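Notebook, Patby handling kit (loan unit), 26th September

Purpose of today: decide if we keep the Patby kit after the loan, or send it back to Simora and continue with the old one. Bohdana Tkachenko wants a written opinion from me before the budget meeting. I write as I work, so please excuse the order.

The kit is a gripper, a small wrist camera, a fixed camera with its stand, and the Stikell software which records both views together. Mounting was easy. The screws for the adapter are two different lengths and the leaflet does not say which go where. The longer ones go at the cable side. I have marked the bag with a pen.

Speed setting was 300 for the first runs, then I reduced it to 200. The unit is not printed in the menu and I have asked Simora what it is. At 300 the wrist view is not useful to me during the travel. I saved one of these pictures for the report.
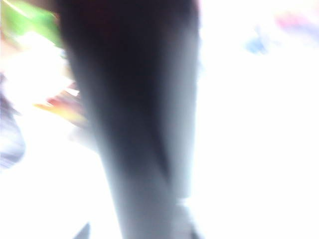
Wrist camera, gripper finger in the middle, strong blur and glare.

The colours are still there, a green and a red-orange, but I can not say from this picture what any object is. The whole side to the right of the finger is almost pure white. I think there are two separate problems, the blur and the exposure, and they should be tested separately. The exposure is on automatic and in the menu I did not find how to lock it. The manual says "see advanced settings", and the advanced settings page says to contact the dealer. I wrote to the dealer.

The finger also takes a very big part of the view. With the De Luca bracket we had the camera further to the side, and I would like to try this again if the holes match. I did not measure them yet.

The fixed camera is much better.

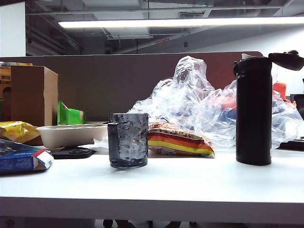
With this view I can tell the dark grey cup from the black bottle without thinking, and the lid of the bottle is clearly open. Also the stripes on the snack bag are good, and the speckles on the cup surface. The clear plastic bag behind is harder: I see blue, pink and red through it, but no proper shapes. For labelling I would write only "plastic bag" and leave the contents out.

Software: export of about 40 short recordings went through without an error. File names are long but sensible. One complaint — when I rename a session, the old name stays in the list until restart.

Price: Simora offers the full kit with support until December of next year, or the kit alone. I would not take it alone, considering how many settings are hidden behind the dealer.

My opinion for now: keep the fixed camera and the Stikell software, wait with the wrist camera until we have an answer about exposure. The gripper itself I can not judge yet, I need more runs at 200.

To do:
ask Simora again about the unit of speed
check De Luca bracket holes
repeat wrist camera at 200, same objects, same light
send this page to Bohdana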